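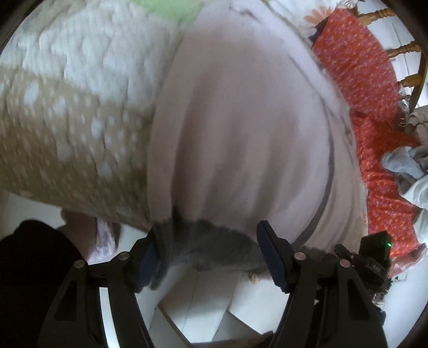 Last changed December 18, 2023

Ternwood TW-2 Hand-Held Gripper Kit: Review After a Season of Laundry

12 comments | 31 shares

The TW-2 is a two-finger gripper sold as a kit by Ternwood. It is held and squeezed by hand, and the grip motion is logged so that an arm can repeat it later. I assembled mine at the shared workshop in Mendale and have used it since May, almost entirely on cloth. My arm is a home build on a Sadorwood base, and the goal is a machine that takes garments out of a mixed pile one at a time.

Assembly took two evenings. The black finger frames are open, which saves weight and leaves the screws easy to reach. The manual gives no torque figure for them. I tightened until snug, and one finger worked itself out of line within a week. Thread locker fixed it. The cable channel in the handle is too narrow for the supplied connector, so the connector has to go in before the handle halves are closed. The manual has these steps in the wrong order.

The pads are the best part of the kit. They are dark blue rubber with a ridged inner face, and they hold fuzzy fabric very well. A soft gray piece can be pinched in a bunch at the edge of a pale garment with little effort at the handle. Thin, smooth cloth is harder. The ridges ride over it unless the fingers go in steeply and pick up a fold. With the MacLeod flat pads, bought separately, smooth cotton was easier and fleece was worse. I went back to the ridged ones.

Mixed piles are the hard case for the software. Prints confuse the segmentation more than color does. A red-orange floral next to a tan cloth with white spots will often be split into too many regions, and a plain gray cloth lying on top gets merged into whatever is beside it. None of this is the fault of the gripper, but buyers planning the same job should expect to spend more time on labeling than on hardware.

Logging is reliable. I have recorded 2,000 grasps and lost one session, to a full memory card. The small module on the right side has a green LED that is easy to check while working. The position reading drifts slightly over a long session and should be zeroed with the fingers fully closed before each batch. Motion blur in the recordings is a problem at normal working speed - slow down on the approach and it mostly goes away.

Wear after 2,000 grasps is minor. The pads have picked up lint, which comes off with tape. The left pivot has a little play. The handle spring is stiffer than it needs to be, and after 80 grasps in a row my hand wants a break. A softer spring from the workshop drawer fit without changes - I would swap it at assembly.

Spare pads are sold only in packs of 4, which is more than most people will need.

Rating: 4 out of 5. Recommended for cloth and other soft goods. I have not tested it on rigid parts.

Contact | Copyright 2023 | Back to top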